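On the Origin of "Red Tape"

Readers of this blog have asked for a further note on the phrase "red tape," following the May entry on public records. The expression is older than most of the offices accused of producing it.

In England and on the Continent, clerks tied bundles of official papers with ribbon or cloth tape, often dyed red or a pinkish shade. Lawyers followed the same practice. By the nineteenth century the phrase had become a common complaint against slow administration.

The oldest bundle I have handled personally is dated 1559. It concerns a boundary dispute and was shown to me by Glykeria Konstantinidis, to whom I remain grateful. The cord on it is plain and undyed, and she considers it a later replacement.

Lambros Christodoulou has written to correct my earlier statement that a request to the Stakura reading room takes 3 working days. The period is 20 working days where the file is held off site. The entry has been amended.

The next entry will consider wax seals. Correspondence on that subject is welcome.

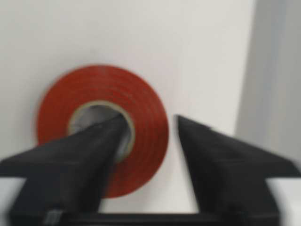
The word "tape" has itself changed in common use. For the clerks it meant a narrow woven strip, tied by hand and used again when the papers were returned. A modern reader is more likely to think of a red roll wound in layers on a cardboard core, a product that would have been of little help with a bundle meant to be opened and closed for many years.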